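September 2019

Long entry today, so get yourself a drink first. I've been putting off writing this down because every time I sat down to do it I found one more thing to check, and now there are enough loose ends that if I leave it until tomorrow I'll forget half of them.

The short version, for Gilang and anyone else who only reads the top: the jitter in the left gripper track is mostly a cube pose flip and only a little bit a timing problem. We spent the better part of last week blaming the clock. I blamed it loudest, so I owe the clock an apology.

**Where we were**

The Halim pipeline takes the head video, finds the markers on the two cubes, solves a pose for each cube, and hands the result to Wumari, which smooths it and writes out the gripper trajectory. On the kitchen recordings this had been working nicely. On the vanity table recordings the left hand would be perfectly calm for a while and then snap over by a big angle for a few frames and snap back, and the smoother, poor thing, would try to draw a graceful curve through all of it. What came out looked like somebody shaking water off their fingers.

Kurniawati had the idea of going back to the raw detections and plotting how many cube faces were used in each solve. I should have done that on the first day. Nearly every snap sits in a stretch where only one face was being used. With a single small square seen at a shallow angle you get two poses that fit the corners almost equally well, and our solver was happily taking whichever one had the lower error in that frame, with no memory at all of what it had picked the frame before.

I pulled the hair dryer clip as the test case. It's a good nasty one: pale wall, white furniture, white cubes, a mirror, and a shiny floor that throws light back up.

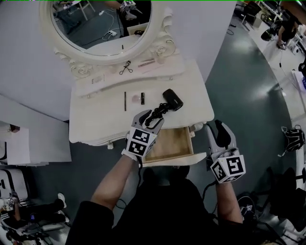
*Hair dryer clip, left gripper closed on the cord, right one open by the front corner. Note the second cube up in the mirror.*

The mirror is its own story and I'll get to it, but first the flip.

**What I changed**

The solver now keeps both candidate poses whenever it has a single face, and scores them against the last accepted pose as well as on the reprojection error. If it has two faces or more, it solves them together the way it always did and ignores the history. I was tempted to get clever and run a little filter bank with several hypotheses alive at once, and I even wrote half of it before lunch, but Kurniawati looked over my shoulder and asked very kindly whether I had tried the dumb thing yet. I hadn't. The dumb thing took me less than an hour and it's what is checked in now.

Numbers on the clip, 1165 frames long:

- single-face solves, left cube: 470
- flips before the change: 16
- flips after: 2

Both of the remaining ones come right after a gap where the cube wasn't detected at all, so "last accepted pose" is stale and the score is leaning on something old. I think the answer is to let the history term fade with the length of the gap and, past a certain length, go back and settle the choice once we get a two-face view again. We run offline, after all, and there's no reason to decide in a hurry. I keep forgetting that. Too many years of writing controllers that had to answer in a millisecond.

**The mirror**

So the detector found a marker in the mirror, which tickled me, because I had been quite sure it couldn't. A reflected marker has its pattern reversed and shouldn't match anything in the dictionary. Most of the time it doesn't. But we had turned the error correction up in February to cope with motion blur, and with that many bits forgiven, one of the reversed patterns lands close enough to a real ID to be let through. Frame 523 is the cleanest example if you want to see it for yourself. The pose that comes out puts the hand somewhere behind the wall.

I've put the correction back down to the old setting for now. It costs us a few blurry detections on fast moves, and I'd still take that trade. Gilang would like a proper fix, where we reject any detection whose ID doesn't belong to one of the cubes being worn, plus a check that the pose is within arm's reach of the head. Both sensible, and the ID list is needed anyway: there are more cubes lying about the room than the two in use, one on the floor by the operator's leg and one down in the lower left corner, and those are perfectly valid markers that the detector has every right to find.

The reach check I'm a bit more nervous about. If the head pose is drifting, we'd be throwing away good hand poses on the strength of a bad head pose, and then spend another week blaming the hand. I'd want it to flag and not delete, at least to begin with.

**Gripper opening**

Small thing while I had the clip open. The opening estimate comes from the finger crop and it reads nicely for the right gripper, where the dark pads stand out well. On the left, with the fingers closed around the black cord, it wobbles between closed and slightly open. I suspect the crop is confusing cord and finger edge, but I haven't looked at the activations, so please take that as a guess. The labels for thin objects are sparse, too. Eston (the older labeling tool) only let us mark open or closed, and anything in between got rounded by whoever was labeling that day. Astoner lets you drag a slider, so newer labels should be kinder to us.

**Timing, for completeness**

There really is an offset between the video and the gripper log, and it really is small: one frame, constant over the clip. I've corrected it in the loader with a setting per session instead of hard coding it. When I ran the correction alone, with the old solver, the snaps stayed exactly where they were, which is how I know it was never the main culprit.

**To do**

- fade the history term over gaps, rerun the same clip
- ID allow list per session (Gilang has a branch started, ask before touching the config reader)
- reach check, flag only
- look at the activations on the left finger crop
- rerun the kitchen recordings with the new solver to be sure I haven't broken what used to work; I've only done the short ones
- delete my half of a filter bank, or at least move it out of the main folder

Kurniawati, the plots are in the shared folder under the clip name, and the one with the ugly colors is the face count. I'll fix the legend when I rerun it.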